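Handout 4: Rules for recording hand tasks at the table
Course: Practical Robot Teaching, Hurton building
Notes by Ailsa Haldane, revised 21st February

Last time we spoke about the Imrie checklist and why we sign it before each session. Today we look at the rules for the person who wears the grippers. Most of them are simple, but in my experience the simple ones are forgotten first.

Before you start, put only the objects of the task on the table. Open the bin and lay the lid flat beside it. If the lid has clips, leave them attached. Run each cable back along the forearm, so that it does not pass between your hand and the object. Tighten the straps until the gripper does not turn on your hand, but you must still be able to take it off without help.

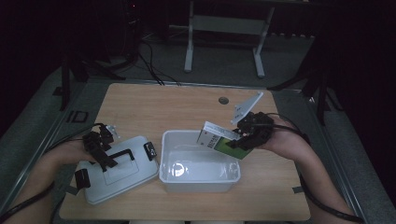 During the task, move at the speed of a calm person packing a bag. Do not use your own fingers to correct a bad grip. If the object slips, put it down, open the gripper fully and take it again. A small carton should be held by its firm sides and never squeezed at the middle. When one hand is waiting, let it rest and keep it still, so the movement of the other hand can be read clearly afterwards.

A recording is accepted when these points are all true:
The object starts outside the bin and ends inside it.
Both hands come back to rest before you stop.
The talking in the room did not change what you did.

In the September set we had 697 recordings, and 93 were rejected. In 28 of these the only fault was that the person stopped too early. Please wait 2 seconds after the last movement.

If a cable pulls, or a joint makes a new noise, stop at once and write it in the Filtwood log. Do not repair anything yourself.

For next class, read section 2 of the Madusura guide and bring one rule which you think is missing from it.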